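1/ Okay, I've been promising this one for ages and the coffee is fresh, so let's talk about Droltia, the space opera toy line that came out of a puppet show hardly anyone on this side of the ocean got to see. Settle in, I am going to ramble a little (you all know me by now).

2/ The show ran in the early 80s, late afternoons, and it was mostly marionettes in very nice helmets arguing on the bridge of a ship. Every episode had one big monster and one big explosion, and I was five and thought it was the finest thing ever put on television. I still kind of do.

3/ The toys were made by Enache, a small company that had been doing bath toys and sand pails before this. You can tell, too! The early Droltia ships have that same chunky, squeaky-edged feel, and the yellow on the first fighter is a dead match for a duck I had in the tub.

4/ The figures stand just under four inches and have the show's puppet joints molded right into them, which I have always loved. Somebody at Enache decided that if the characters on screen had visible elbow hinges, then by golly the toys would too. They even kept the little holes on top of the helmets where the strings would go.

5/ Those holes are the first thing to check when you're buying, by the way. Kids ran real string through them (I sure did, kite string, off the stair rail) and the plastic splits from there down to the ear. A tiny split won't show in a seller's photo, so ask for one from straight overhead, with a lamp on.
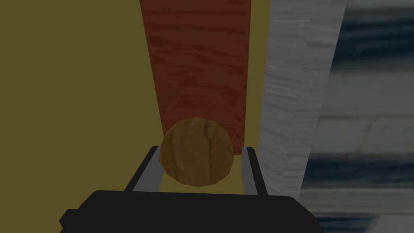 A reply just came in under that last post saying the second-year helmets don't split at all, and that the holes on those are only dimples that don't go through. Is that true of the captain too, they want to know, or just the crew?

6/ Great question, and yes, mostly! The second-year crew all have the dimples. The captain is the odd one. He turns up both ways on second-year cards, I suppose from Enache using up what was already in the bins. My own captain is carded with a second-year back and has holes you could lose a pin in.

7/ Now the thing I really wanted to get to, the big one, the one that was on the back of every single package and made me absolutely unbearable every October when the catalogs came. Kolurville. The mining town on the ice moon, with the elevator and the collapsing bridge.

8/ If you never saw the Kolurville episodes, it's where the crew goes when the ship needs fuel, and something always comes up out of the mine. The play set gives you the main street, the mine entrance, the elevator tower, the bridge, and a monster that is really just a hand. A great big green hand! You worked it from underneath like a puppet.

9/ I can't tell you how much I respect the hand. They could have made a whole monster and charged for it separately. Instead the kid gets to BE the monster, sticking an arm up through the street and knocking over the assay office while a brother or sister yells about fairness.

10/ The hand is vinyl and it does not age well. The fingers get sticky first, then the cuff starts to shrink and pull away from the ring that holds it to the base. If yours is sticky, lukewarm water and a drop of dish soap, pat it dry, leave it alone overnight. Please don't use rubbing alcohol. I did that to my first one and took the paint off two fingernails.

11/ Here's what a complete Kolurville should have, going by the instruction sheet. The box says 60 pieces, and the sheet agrees with the box as long as you treat the bridge planks as separate pieces, which they are, as anyone who ever vacuumed near one could tell you. The planks are the hardest thing to find loose, followed by the elevator cable hook.

12/ There's a reproduction cable hook going around now and it's perfectly good for play. It's a touch shinier than the old one and the curve is tighter. I have one on my set and I'm not ashamed of it. I only wish sellers would say so in the listing, that's all, it takes one line.

13/ Stickers! The sheet has 122 of them and most are windows. My mother put on the windows at the kitchen table while I was asleep so it would be ready in the morning, and every one of them was straight. I put on the rest, and the sign for the general store has been upside down ever since. I've had chances to fix it and I never will. 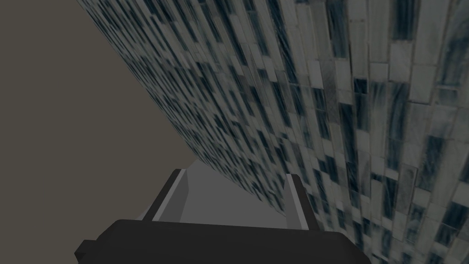 14/ On prices, because a few of you have asked. A loose Kolurville missing its planks is still something a regular person can save up for. A boxed one is another story. The last sealed one I watched at the Stoltport toy show had 2,000 on the tag, and it was gone before I had finished my pretzel. I didn't see who took it home, but I hope they at least put a flashlight up to the box flaps and had a peek.

15/ If you do get to Stoltport, go early and head for the tables along the back wall, where folks dump the mixed bins. I've pulled 3 planks out of those bins over the years, and once a Droltia bridge chair that had been living in a bag of farm animals. Bring cash and bring a list, and wear the comfy shoes.

16/ Oh, and the elevator. I nearly forgot the elevator! The crank on the tower turns one way only, clockwise as you face the mine. Forcing it back strips the little gear and then the car just drops. If you've got one that's stuck, take the roof off first (it's only tabs) and look for hair or carpet fuzz wound around the shaft. Tweezers and patience.

17/ What I'm still hunting for is the mail-away blizzard sheet, which was a printed plastic backdrop you could hang behind the town. I've seen it in one ad and never in person. If you have one, or even a corner of one, or a memory of one getting taped to a bedroom wall, my replies are open and I would be so happy to hear about it.

18/ Next time I'd like to go through the ships one by one, starting with that bathtub-yellow fighter and the landing gear everyone glues in backward. If your Kolurville is still set up somewhere, post it down below, missing planks and crooked stickers and all. I'm off to wash a vinyl hand.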